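Section 3: Changing the Cabin Filter

Applies to the Sivton wagon. Set aside 16 minutes, or an afternoon if you've lost the glove box key.

1. Switch off the engine and empty the glove box. Yes, the napkins too.

2. Squeeze both sides of the box and let it drop.

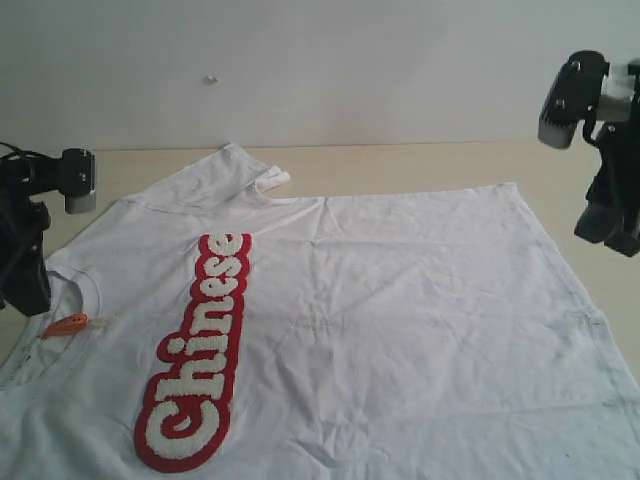 Zerrin Şimşekoğlu writes that hers wouldn't drop until she unhooked the damper arm on the right. Try that before swearing.

3. Unclip the cover and slide out the old filter, leaves and all.

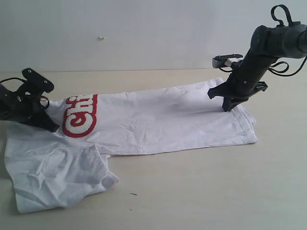

4. Slide in the new one, airflow arrow pointing down.

CAUTION: Don't force it. The 2 cover clips snap easily — and are sold only with the cover.
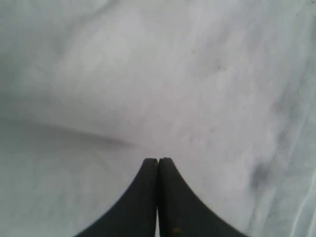 5. Refit the cover and box, then run the fan on high.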